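4. Preparing for your first appointment

Register with the Claltcombe patient portal before you book. Registration closes at 1,000 patients per clinic.

1. Sign in and open My Visits.
2. Choose a doctor. New patients at Tudton are seen by Diane Zacharias.
3. Enter your current medicines, with the dose of each. 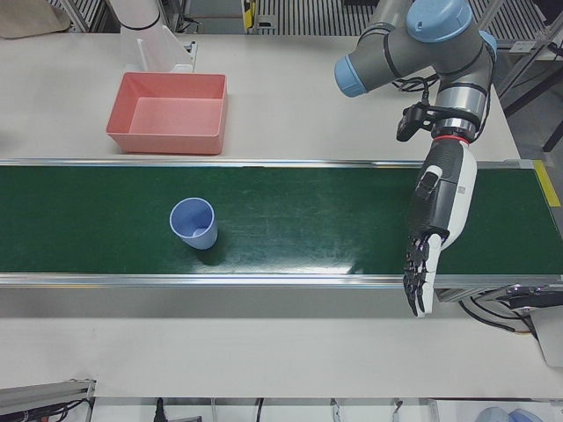
4.1 Describing your symptoms

4. Type your main concern in the first box (limit 400 characters).
5. Complete the mood questionnaire. It has 22 questions and can be saved partway.

Note: Your doctor reads these answers before the visit. 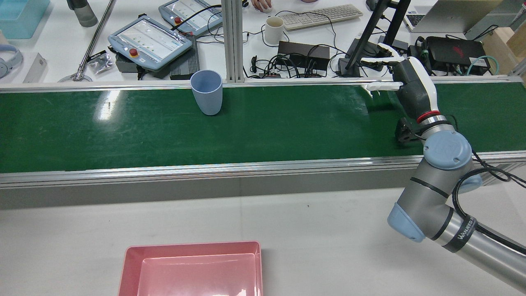 Light blue cup on the green belt.

Caution: Do not use the portal for emergencies. Call 911.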